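빈집에 세금을 물을 것인가, 스탈로 시의회의 긴 겨울

재산세 개편안을 둘러싼 표결을 앞두고 다수당 내부의 균열이 드러나고 있다. 시장은 세율보다 시기가 문제라는 입장이다.

스탈로(Stalo) 시의회가 장기 미거주 주택에 별도의 세율을 적용하는 조례안을 2월 회기에 상정하기로 했다. 같은 취지의 안건이 의회에 오르는 것은 이번이 두 번째다. 첫 번째 안은 재정위원회 문턱을 넘지 못하고 회기 종료와 함께 폐기되었다. 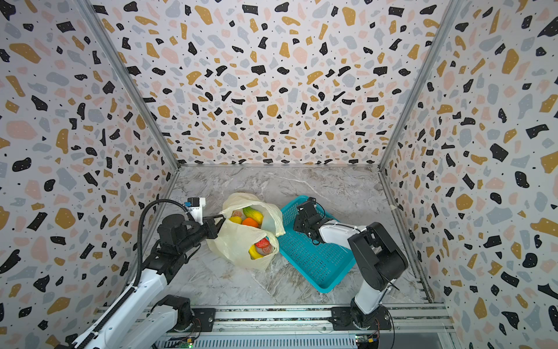 읽는 시간 6분

조례안의 골자는 비교적 단순하다. 한 해 222일 이상 거주자가 없는 주택을 '장기 미거주 주택'으로 분류하고, 통상의 재산세에 가산세를 더한다. 상속 절차가 진행 중인 주택, 구조 안전상의 이유로 사용이 제한된 주택, 소유자가 요양시설에 입소한 주택은 대상에서 제외된다. 시 세무과가 의회에 제출한 검토 자료에 따르면 현재 기준에 해당하는 주택은 599채이며, 이 가운데 292채가 항구에 면한 비다(Vida) 지구에 있다.

비다 지구는 지난 수년간 시의 주택 논쟁에서 늘 중심에 놓여 있었다. 여름이면 창마다 불이 켜지지만 가을이 지나면 골목 전체가 어두워진다. 지구 내 초등학교는 학급을 줄였고, 노선버스는 저녁 운행을 단축했다. 주민들은 임대 매물을 찾지 못한 젊은 가구가 내륙의 니란세(Nirance)로 옮겨 가고 있다고 호소한다. 반면 별장 소유자들은 자신들이 이미 상당한 세금을 내면서도 학교나 복지 서비스를 거의 이용하지 않는다고 반박한다.

조례안을 대표 발의한 레이프 하프스테인(Leif Hafstein) 의원은 본지와의 인터뷰에서 이 법안의 목적이 세수 확보에 있다는 해석에 선을 그었다. 그는 "집을 비워 두는 데 따르는 비용을 지금까지는 도시 전체가 나누어 부담해 왔다"며 "그 비용의 일부를 소유자에게 돌려주자는 것"이라고 설명했다. 가산세 수입은 전액 공공임대주택의 매입과 보수에 쓰도록 조례안에 명시되어 있다. 다만 하프스테인 의원도 시행 첫해의 수입 규모에 대해서는 구체적인 전망을 내놓지 않았다.

다수당 안에서도 의견은 갈린다. 도심 선거구 의원들은 대체로 찬성하는 편이나, 해안 선거구 의원들은 관광 산업에 미칠 영향을 우려한다. 이들은 세율을 단계적으로 올리고 임대 의사를 밝힌 소유자에게는 1년의 유예를 주는 수정안을 준비하고 있다. 소수당은 원안과 수정안 모두에 반대한다는 당론을 정했으나, 비다 지구를 대표하는 의원 한 명이 공개적으로 이견을 표명하면서 표 계산은 한층 복잡해졌다.

시장은 법안의 취지에는 공감하면서도 서명 여부를 밝히지 않고 있다. 시장실은 서면 답변에서 "주택 경기가 위축된 시점에 새로운 부담을 도입하는 것이 적절한지 면밀히 살펴야 한다"고 밝혔다. 의회 안팎에서는 시장이 거부권을 행사하기보다 시행 시기를 늦추는 절충안을 제시할 것이라는 관측이 우세하다.
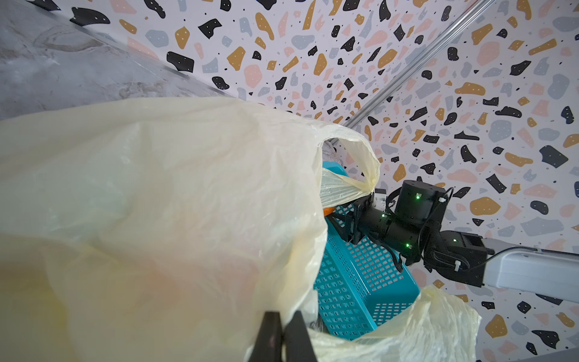
미거주 여부를 누가, 어떤 방법으로 확인할 것인지는 이번 논의에서 가장 풀기 어려운 쟁점으로 꼽힌다. 조례안은 수도와 전력 사용량, 주민등록, 우편물 수령 기록을 종합해 판정하도록 규정하고 있다. 그러나 사용량이 적다고 해서 반드시 비어 있는 집이라고 볼 수는 없으며, 원격으로 난방을 켜 두는 별장은 자료상 거주 중인 주택과 구별되지 않는다. 세무과의 한 관계자는 간접 자료에 기대는 판정을 두고, 반투명한 연노란색 비닐봉지 너머로 주황빛과 분홍빛이 섞인 얼룩을 보는 것과 비슷하다고 말했다. 무언가 색이 있다는 것은 알 수 있어도 그것이 무엇인지는 단정할 수 없다는 뜻이다. 시는 이에 따라 소유자에게 소명 기회를 주고 필요한 경우 현장 조사를 실시하는 절차를 마련하겠다는 방침이지만, 조사 인력을 어느 부서에 둘 것인지는 정해지지 않았다.

개인정보 문제도 남아 있다. 시의 법률 자문단은 공공요금 자료를 과세 목적으로 활용하려면 별도의 근거 규정이 필요하다는 의견서를 의회에 전달했다. 상수도 운영을 위탁받은 레넨(Lenen)은 조례가 통과되면 협조하겠다고 하면서도, 월별 사용량 이외의 자료는 제공하기 어렵다는 입장을 전했다. 월별 자료만으로는 날짜 단위의 기준을 적용하기 어렵다는 지적이 재정위원회에서 나왔고, 기준 일수를 개월 단위로 바꾸는 방안이 검토되고 있다.

이웃한 니란세의 경험은 찬반 양측이 모두 인용하는 사례다. 니란세는 비슷한 제도를 먼저 도입했으나 예외 조항이 지나치게 넓어 실제 과세로 이어진 경우가 많지 않았다. 찬성 측은 예외를 좁혀야 한다는 교훈을 읽고, 반대 측은 행정 비용만 늘었다고 평가한다. 니란세 시 당국은 제도의 성과를 평가하는 보고서를 작성하고 있으나 공개 시점은 미정이다.

재정위원회는 회기 첫 주에 공청회를 열어 소유자와 세입자 단체의 의견을 듣는다. 공청회는 오후 2시에 시작하며, 발언을 원하는 시민은 의회 사무국에 사전에 신청하여야 한다. 위원회 의결을 거친 안건은 같은 회기의 본회의에 회부된다.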